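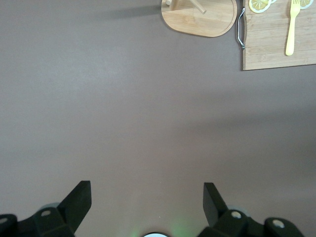 Board Materials and Layout in a Small Kitchen Work Area
Crescencio Hinojosa
Submitted 2/19/06

1. Purpose

The project compared two cutting boards kept on the same table in the teaching kitchen at Gurnville: a round-edged board of light wood and a rectangular bamboo board with a curved metal handle on its side. The questions were how much each board slides during cutting, how long juice stays on the surface, and how far apart the boards should sit for one person working alone.

2. Materials

The tabletop is flat, smooth and matte, grayish in color. It has no raised lip, so liquid that leaves a board can reach the floor. The light wood board has a visible grain and a darker rim. The bamboo board is made of parallel strips with seams between them. The seams matter for section 4.

Lemons were used for all trials. They are acidic, they release juice at once, and the slices are easy to keep to one thickness. A light wooden utensil was kept on the rounded board for moving cut pieces. Knives were supplied by the kitchen and returned to the rack after each session.

3. Method

Each board was tested in 15 trials. A trial consisted of slicing one lemon, leaving the slices in place for two minutes, removing them, and wiping the surface once with a dry cloth. Movement was read against a strip of tape on the table. Residue was checked by pressing a paper towel to the surface after wiping. The tape was removed when the trials ended.

One trial on the bamboo board was repeated because the first lemon was soft on one side. The repeat brought the total to 31.

4. Results

The rounded board moved more than the bamboo board. Most of the movement was rotation, which is expected from an outline with no straight edge to brace against. The bamboo board stayed put except when the handle was bumped with the wrist.

Residue was higher on the bamboo board. The wet marks on the towel followed the seams. A second wipe along the strips removed most of it; a second wipe across them did not.

A narrow gap between the boards was workable. With the boards touching, juice spread between them and was hard to reach with the cloth.

5. Recommendations

Place a damp cloth under the rounded board. Wipe bamboo in the direction of the strips. Keep the handle clear of the cutting hand. Trials with onion and raw carrot are planned for September.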